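About Carum

Hi, I'm Dzintra, and I run Carum, a small caraway and rye bakery that started in my mum's garage and now takes up most of a former tyre shop. Carum is the Latin name for caraway, in case you were wondering (most people guess it's my surname, which is Dambrauskienė, so no).

I grew up on dark sourdough rye, the sort you could prop a door open with, and couldn't find a loaf I liked anywhere near home. So I made my own. The first batch was terrible! The second was okay, and my neighbour Tapio Räsänen ate the lot with butter and pickled herring, then asked when the next one was coming. I took that as a business plan.
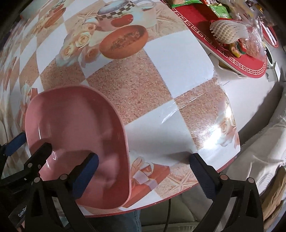 These days we bake 800 loaves a week. Aleksi Miettinen looks after the ovens and starts at 2 am, by choice, which I'll never understand. Cyprian Górecki does the deliveries and the books, and he's the one to email if your café would like a standing order. Our starter is called Pelkonen and she's fed before any of us get breakfast.

We keep the range short. There's the plain rye, the caraway rye, a lighter loaf with barley malt and, from July until the cold weather's over, a honey and cardamom bun that's my favourite thing we make. Buns sell out early, so come before 9 if you've got your heart set on one.

The shop's at 39 Eltis Street, with parking around the back off the laneway. Dogs are welcome out the front, and there's usually a heel of bread going spare.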